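Light and Glare on Work Tables in Shared Rooms

Student project report, Building Studies, Brarnbridge

Background

The project grew out of an assignment on indoor comfort. We were asked to pick one thing that affects people who use a building every day and to study it with simple tools. Our group chose light on work tables. Most advice on room lighting talks about lamps and windows, and the table gets one line or none. Yet the table fills a large part of what a person sees while working, and its color changes how bright the room feels.

We wanted to answer two questions. The first was whether light-colored tables make shared rooms more comfortable or less comfortable to work in. The second was whether a room with glare could be improved without buying new furniture.

Where we worked

We used 3 places. The Comar building has shared work rooms with ceiling panels and windows on one side. The reading room at Pusstead is older, with dark wood tables and a lamp on each one. The Wei annex is a low building behind the main site, and its rooms face north, so it gets very little direct sun at any time of day.

We went to each place in the morning and again in the middle of the afternoon. All of the visits were in January and February. The sun is low in those months and comes far into a south-facing room, so our results for Comar would probably look different in June.

Method

We used a borrowed light meter and took readings at table height, with the sensor lying flat on the surface. We then held the meter at eye level, pointed down at the table, to get a rough idea of how much light was coming back up. This second reading is not a proper measurement of reflection. The meter was not made for it, and small changes in how we held it changed the number. We used these readings only to compare tables in the same room at the same time.

We also handed out a one-page survey. We gave out 246 copies and got 170 back. The survey asked where the person usually sat, what kind of work they did there, whether the table ever bothered their eyes, and whether they had moved seats because of the light. There was space at the bottom for comments.

Results

The table readings alone did not explain much. Two tables could have nearly the same reading on the surface and get very different answers in the survey. The color and finish of the top mattered more, together with where the window was in relation to the seat.

Shiny light tops got the most complaints. People wrote that they could see the ceiling panels in the table and that it was hard to read paper placed next to the reflection. Matte light tops got far fewer complaints, and several people said they liked them because pencil marks and small parts were easy to see.
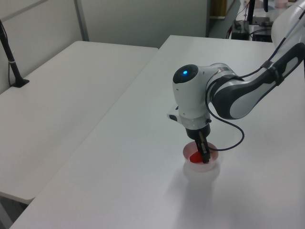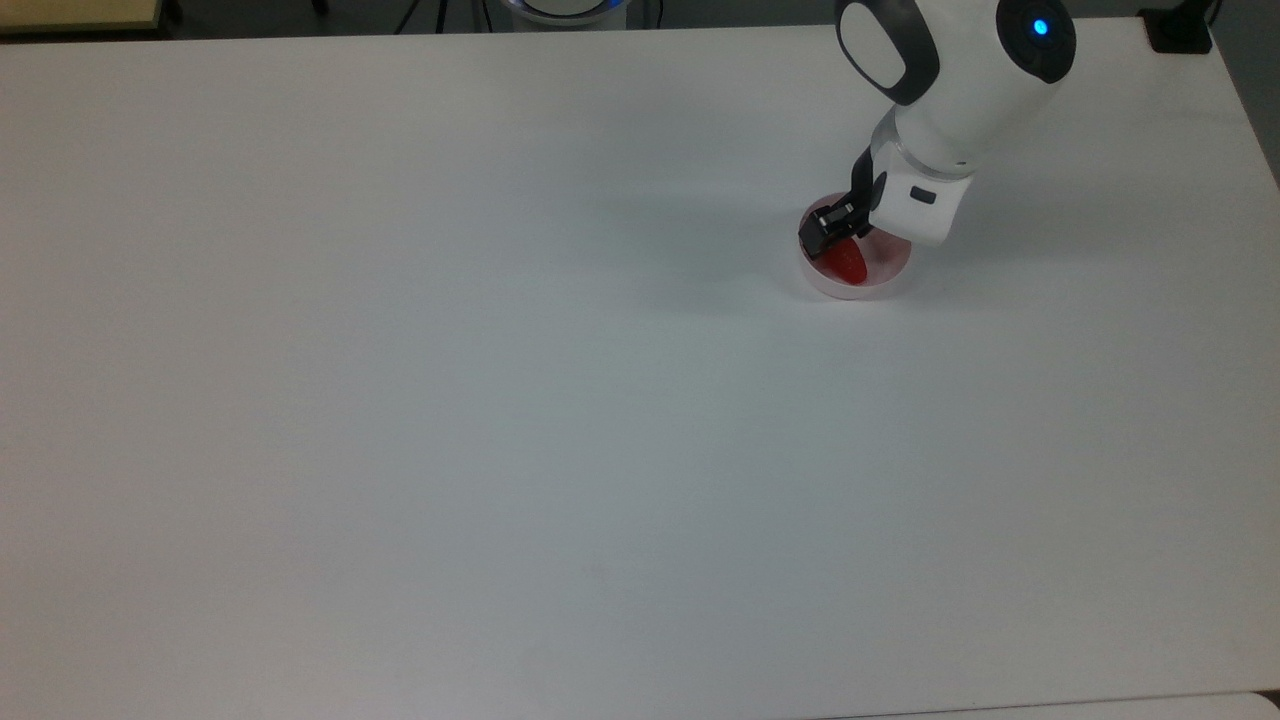 White tabletop, two views.

The dark tables at Pusstead had almost no complaints about glare, but they had a different problem. People using white paper or a bright screen on a dark surface said their eyes got tired when they looked back and forth. A few had started putting a sheet of light card under their notes. The lamps helped in the evening and made little difference before noon.

At the Wei annex the light was very even. Most people there had no opinion about the tables, and the comments were mainly about the heating.

What people do about glare

The answers about moving seats were more useful than we expected. In the Comar rooms, the seats facing the window were the first to be left empty on clear afternoons. People moved to the side seats, where the window was at their shoulder. When the side seats were taken, they lowered the blinds, and then the ceiling panels had to do all the work. Once the blinds were down they usually stayed down, even after the sun had moved. On one visit we came into a room in the morning and found the blinds still closed and every panel on under a gray sky.

So glare on a table can also raise the use of electric light. We did not measure power use, and we can't say how much it matters over a year.

Trying a change

We tested one simple change in a Comar room with shiny tables. With permission, we turned the tables a quarter turn so that the long side ran away from the window. Nobody then had to sit facing the glass. We left the room that way for two weeks and asked people to fill in a short comment card.

The comments were mostly positive. Some people disliked having less space to walk behind the chairs, and one end table was now too far from the wall outlet for a charger to reach. We put the tables back at the end of the test. The building office has our drawing of the layout.

We had also planned to try matte desk covers, but the ones we ordered came late and smelled strongly of plastic, so we left them out.

Cost

The group had a budget of 100 dollars. It went to printing the surveys, the desk covers, and a set of batteries for the meter. Turning the tables cost nothing.

Limits

We worked only in winter and only by day, apart from one evening visit to Pusstead. The survey reached people who were already in the rooms, so anyone who stayed away because of the light was missed. We also wrote one question badly. It asked whether the table was "too bright," and some people seem to have answered about the room as a whole.

Recommendations

When tables are replaced, the surface should be matte. A light color is fine if the finish is right. In rooms with windows on one side, seats should have the window at the side. Blinds should be opened again each morning by whoever unlocks the building. At Pusstead, a few light desk pads could be kept at the front desk for people who want one.

A group doing this next year should go back to Comar in late spring and take the same readings at the same tables. Our table plan and reading sheets are in the department folder.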